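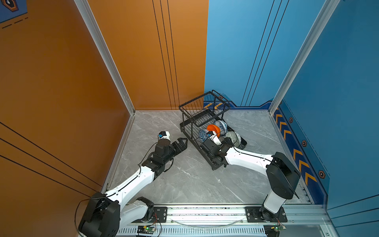
Two arms, five bowls and a monthly fee

Mutby rents out a two-armed tabletop workcell called the Zerby, and its pitch is that a small kitchen or lab can put one on a bench and hand over the dull jobs. The dish rack is the demo the company likes best. I asked the product manager why anyone would pay for that.

"They're not paying for bowls," the manager said. "They're paying for a cell that can learn the next task without a programmer in the building."

I have heard that before, so I asked what learning the next task takes. The answer was about 200 demonstrations, each one done by a person steering the arms by hand. And who does the steering? "The customer, usually. We train two of their people." That training is billed separately.

The hardware I have less of a quarrel with. Both arms share an aluminum rail, each has a small camera at the wrist, and the grippers are plain two-finger affairs that should be cheap to replace. Some of the wiring is out in the open down by the rail, with circuit boards and their green lights in plain view. I wouldn't want that near a sink. The manager said a cover is coming in May, then said it would be an extra.

Rental is $2,000 a month. I asked how the Zerby does with a bowl it has never met. "It depends on the bowl," I was told, and after some pushing: "Glossy ones are harder. Stacked ones are harder." In the company's own test of 106 pickups, 40 needed a person to step in. The manager called that an early number. It is also the only number they gave me.

A lab supervisor at Nogueira, which has had a cell on trial since winter, was kinder than I expected. "It's slow, and I still like having it," she said. "We leave it sorting while we do paperwork." Would she renew at full price? "Ask me when they fix the gripper software."

Mutby says that fix is part of the next release, named Grerkari. It had no date for it when we spoke, and the trial contract doesn't mention it.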